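Plan de travail Handis 125, hêtre lamellé huilé : essai sur table d'atelier

Le Handis 125 est un plan massif vendu nu, sans piètement, dans la gamme intermédiaire du fabricant. Nous l'avons monté en mai sur deux tréteaux Charvát réglables, pour un usage mixte : écriture, maquettes, jeux de construction, petits travaux de colle et de découpe. L'exemplaire a été acheté au tarif public, 381 euros livré.

Construction
Lamelles de hêtre aboutées, fil parallèle à la grande longueur. Largeur 125 cm, épaisseur annoncée 19 mm. Au pied à coulisse, l'épaisseur est conforme aux quatre angles. Les joints de colle sont fermés, sans bavure en surface. Le choix du bois est qualifié de « rustique » sur l'étiquette, ce qui autorise nœuds sains et veines foncées. Ceux qui veulent une teinte uniforme prendront le choix supérieur ou un stratifié.

Finition
Une couche d'huile en usine, insuffisante. Les chants boivent encore nettement et la face inférieure est presque brute. Deux couches supplémentaires d'huile dure Giltelthorpe ont été passées au chiffon, avec égrenage au grain fin entre les deux. Le toucher devient lisse sans être glissant. Les arêtes livrées vives ont été cassées à la cale.

Comportement à l'usage
L'encre de stylo à bille s'efface à la gomme blanche si l'on intervient vite. Le feutre permanent pénètre et demande un ponçage local. Les plaques de base à tenons, type LEGO, reposent à plat sans basculer, y compris près du bord avant, où un plan tuilé se trahit tout de suite. Les briques qui tombent laissent de petites marques en pointe, visibles en lumière rasante seulement. La pointe d'un compas marque franchement : prévoir un sous-main.

Stabilité
Après 10 semaines dans une pièce chauffée, la flèche relevée à la règle de maçon reste inférieure à 1 mm. Kaede Kawaguchi, qui a testé pour nous le modèle concurrent Tovelbridge dans la même pièce, avait noté le double. Les trous de fixation doivent être oblongs dans le sens de la largeur ; la notice n'en dit rien.

Points faibles
Huilage d'usine trop maigre. Notice incomplète. Aucun insert fileté. Emballage d'angle en carton simple, un coin légèrement tassé à la réception, repris à la vapeur.

Verdict
Bon plan pour qui accepte une demi-journée de finition. Prix cohérent avec la matière, moins avec l'état de surface livré.
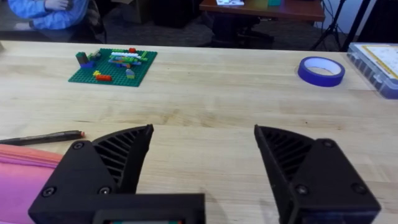 À quelle fréquence faut-il huiler ce plan ?
Une fois par an suffit pour un bureau. Pour une table de bricolage, passer une couche fine tous les six mois, après un léger égrenage dans le sens du fil.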